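Get Involved > Open Calls > Nakby Mirror Trail

Walkers wanted for the Nakby Mirror Trail

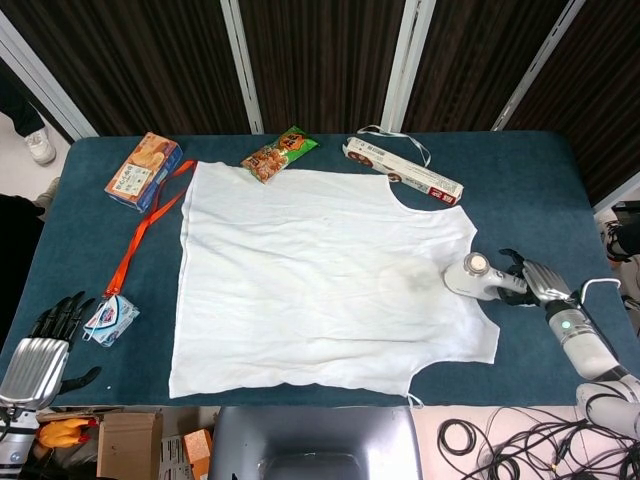

A white tank top and a handheld steamer on the table.

I'm putting six mirrored columns out in the scrubland between Nakby and Bidwood this August, and I need people to come find them! I make big outdoor pieces that don't have signs or a parking lot, and I'd love to know how folks get to them, where they get lost, and what they do once they're standing there.

So I'm looking for walkers. You'll get a rough hand-drawn map, a notebook and a start time (mostly 7 a.m., sorry, it gets hot). Then you head out on your own or with a friend and write down whatever you like along the way. Drawings are great too. The full loop is around 300 minutes at an easy pace, and the highest column sits at 2102 feet, just past the old Gavalas quarry – bring real shoes.

You don't need to know a thing about art. I'd be happy to have people who think this sort of stuff is silly, as long as they'll write that down. You do have to be 18 or over and okay on loose rock. Please don't post the locations online until the columns come down, and please don't climb them (they wobble).

I can pay $60 a walk plus lunch back at the Stedar barn, where I'll ask you a few questions and make copies of your notebook. You keep the original.

To sign up, drop a note in the barn mailbox or write to PO Box 986, Nakby. Tell me which mornings you're free and if you've got a car – I can pick up two or three people from Bidwood.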